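발표자 노트: 지역 검체 보관소 운영 지침 개정 설명회

슬라이드 1. 인사 및 취지
바쁘신 가운데 참석해 주신 각 기관 담당자 여러분께 감사드립니다. 저는 스타케돌름 보관소 운영부의 시리 메츠입니다. 오늘은 6월부터 적용되는 검체 보관 및 반출 지침의 개정 사항을 말씀드리겠습니다. 질의는 마지막에 일괄하여 받겠습니다.

슬라이드 2. 현황
지난 회계연도에 본 보관소가 접수한 반출 신청은 1,881건이며, 이 중 1,237건이 기한 내에 처리되었습니다. 나머지는 대부분 서류 보완 단계에서 지연되었습니다. (잠시 멈춤. 배포 자료 2쪽을 안내할 것.) 지연 사유를 검토한 결과, 동의서 판본의 불일치가 가장 빈번하였습니다. 동일한 연구 과제에서 서로 다른 시기의 동의서가 함께 제출되는 사례가 반복되고 있습니다.

슬라이드 3. 동의서 관리
개정 지침에 따라 신청 기관은 동의서의 판본 번호를 신청서 첫 장에 기재하여야 합니다. 판본이 둘 이상인 경우에는 대조표를 첨부합니다. 대조표 서식은 니아 그윌리엄 담당관이 작성하였으며, 발리텔 시스템의 공용 서식함에서 내려받으실 수 있습니다. 종전 서식으로 접수된 신청은 반려하지 않고 보완을 요청드릴 예정입니다.

슬라이드 4. 반출 심사 절차
심사는 서면 심사를 원칙으로 하되, 한 과제의 반출 수량이 200점을 초과하는 경우에는 대면 심사를 거칩니다. 대면 심사는 매주 금요일 오전에 실시합니다. 심사 의견에 이의가 있는 기관은 서면으로 재심을 신청할 수 있으며, 재심은 최초 심사에 참여하지 않은 위원이 담당합니다. (레바네 측에서 재심 기한을 질문할 가능성이 있음. 세부 기한은 부속서 참조로 답변.)

슬라이드 5. 표지와 기록
취급 기록에 관하여 말씀드립니다. 용기를 보관 위치에서 꺼낼 때마다 일시, 사유, 담당 부서를 기록하여야 합니다. 수기 대장과 전산 기록을 병행하는 기관은 전산 기록을 기준으로 삼되, 수기 대장도 3년간 보존하여 주시기 바랍니다. 표지가 훼손된 용기는 재부착 전에 반드시 두 사람이 확인합니다.

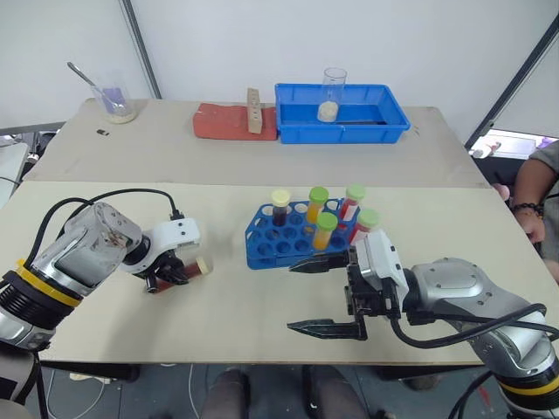 작업대 위의 시험관과 파란색 시험관 꽂이

슬라이드 6. 교육 일정
담당자 교육은 기관별로 신청을 받습니다. 보포옌 라우 선생이 기록 관리 과정을, 시완 벨리스 선생이 동의서 과정을 맡습니다. 신규 담당자는 두 과정을 모두 이수하여야 하며, 기존 담당자는 동의서 과정만 이수하시면 됩니다. 원격 수강도 이수로 인정합니다.

슬라이드 7. 질의응답
(예상 질의: 공동 연구 기관의 신청 주체. 답변: 주관 기관이 일괄 신청.)
(예상 질의: 국외 반출. 답변: 이번 개정 범위에 포함되지 않으며 현행 규정을 유지.)
추가 문의는 설명회 종료 후 운영부로 서면 제출하여 주시기 바랍니다.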